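Talk notes: The paper bag with handles, and what we put inside it
Speaker: Elżbieta Wysocka
Slot: Thursday, after the coffee break. Keep the cup of water near.

Before I start

Check that the microphone is on. Last time it was off for the whole first part and people in the back were too polite to tell me.

Put the sample bags on the front table, open ones to the left and folded ones to the right. Athina Kouris has the box with samples. Ask her for the thin ones also.

Opening

Good morning. My name is Elżbieta, and I work with packing in small shops. For the next while I would like to speak about one very common thing, the brown paper bag with two twisted handles. I think most of you gave one to a customer this week, or you received one.

(Wait here. Somebody usually lifts a bag from under the chair.)

I became interested in this subject when I worked at Ciketti, the gift shop by the harbour. We ordered bags in boxes of 266, and I was the person who opened the boxes. In one season we used more than 3,000 bags. After so many you begin to have opinions.

The bag was always ordered last. We chose the products with great care, we chose the wrapping paper, and on the final day somebody wrote "bags" on the order. So we had the wrong size for two winters.

What the bag must do

Say this part slowly.

A bag for a gift has to stand on the counter while you fill it. It has to hold its shape when the customer takes it by the handles. It has to open again at home without tearing, so that the person can keep it. In our shop many customers brought the same bag back for a second purchase, and I was always glad to see it.

The flat bottom is the important part for standing. If the folds at the bottom are not pressed well, the bag leans. Before filling, put your hand inside and push the bottom flat against the counter. It takes one moment, and I still see people who skip it in December when the queue is long.

Pass the first sample round now. Ask them to press the bottom themselves.

Soft things

Now I come to soft toys, which are more difficult than they look.

A book or a box gives weight to the bottom of the bag. A plush toy does not. It is light, it is round, and it pushes on the sides. If you put it in from above, with force, the toy stays near the opening and the bag becomes heavy at the top. Then a small touch is enough and it goes over on its side.

Halfdan Eskildsen, who trained me, had a simple method. He laid the bag down on the counter, with the mouth towards the toy, and put the toy in from the side. When it was deep enough, he lifted the bag by both handles and let the toy slide to the bottom. I was doubtful at first. Now I do it always with anything soft and larger than my hand.

On the slide, the bag is lying down and the orange toy is only partly inside. Look at the handles also, one is at the top edge and the other goes out to the right.
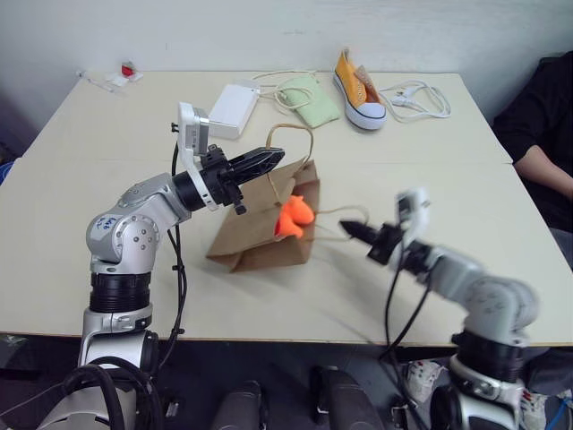
Handles

Twisted paper cord is strong when you pull it straight and weak when you pull it to one side. Please say both halves of this sentence, last year I forgot the second half and there was a question about it.

When the bag lies down, the two handles fall in different directions. Bring them together before you lift. If you lift by one handle only, the mouth opens wide and the toy comes out again, and the glued part inside takes all the weight.

For very light toys one handle will not break anything. I still ask new colleagues to take both, then they have the habit on the day when there is a candle or a jar in the bag.

Show with the sample: lift by one handle, then by two. Do not use the thin bag for this.

Creases

Some shop owners ask me if a creased bag can be given to a customer. My answer is yes, when the creases follow the folds. All bags come folded flat, so these lines are normal. I would not give a bag with a crease across the front, or with a soft corner at the bottom. We used those ones in the stock room, for ribbons and for returned labels.

Ruairi Moffat will perhaps disagree with me here. He throws away more than I do. Let him speak if he wants, he is in the second row.

Which size to order

I recommend two sizes for a small shop and not more. At Ciketti we once had 4, and every seller took the largest one, as it was always on top of the pile.

To find the size for a toy, measure it when it sits, not when it lies. Add the width of your hand above the head. If the ears are out, the bag is too small. Some customers like the ears out, I know this, but it rains a lot in our town.

If time is short, go directly from here to the questions.

Questions I expect

Tissue paper: yes, one sheet at the bottom, put in before the toy. On top it only falls out.

Closing with a sticker: only if the customer asks. It tears the paper when it is opened.

Price: I do not give prices from the stage. Aileen Evangelista has the list and will be by the door until lunch.

Thank them, collect the samples, and give the box back to Athina.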